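January, 11 p.m.

The policy now picks things up because of the table. I have put off writing that sentence all day.

Back up. The Lomora runs finished last night: 2,607 demonstrations in training, 40 test grasps per condition, five conditions. Condition one is the plain table, and the arm does beautifully, as it has since fall, and as we have told everyone who would listen. Condition four is the same task on a cluttered table with a cloth on it. Success fell to 14 out of 40. I reran the script with the seeds changed, then reran it with the seeds changed back, as if the number might be embarrassed into improving.

Chaminda's guess was the cloth. Waraporn's guess was the lighting, but that is Waraporn's guess for everything including the parking. So this afternoon we built a clutter layout and stepped the arm through its approach at quarter speed, stopping whenever one of us said "huh."

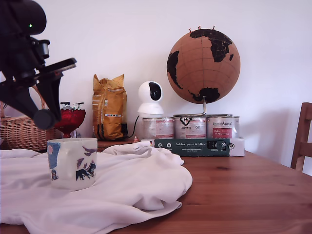
Brerkovport Lab Diaries, vol. 5, p. 14

The target was a wrapped piece in the red glass bowl. At this stop the finger was just above the bowl, and the logged goal point, when I pulled it up, was on the mug. Not near the mug. On it. Chaminda said maybe it liked the penguin. I wrote "attention drift, see log" in the notebook, which sounds better.

Then we ran the masking test Ermanno has been nagging me about since the Luangrath meeting. Blank out the target in the camera input and leave everything else alone. On the plain table the arm still went to the right spot, very sure of itself, reaching for a thing it had no way of seeing. It has learned where we like to put stuff. We are apparently creatures of habit, 2,607 times over.

So the headline result in the draft is mostly a result about Chaminda and me and which side of the table we stand on. Uriel read my message and wrote back "interesting!" with the exclamation mark, and I have worked for him long enough to know what that costs in weekends.

Plan for tomorrow: random placements, drawn by the computer before anyone touches an object. Masked runs for all five conditions. Nattawut wants the cloth re-bunched between trials and has offered to do it himself, so he can have that job for life.

I took the word "robust" out of the abstract before I left -- four times. It reads fine without it. Shorter, anyway.

Need to ask Lirnulier about the spare wrist cable. Out of coffee again.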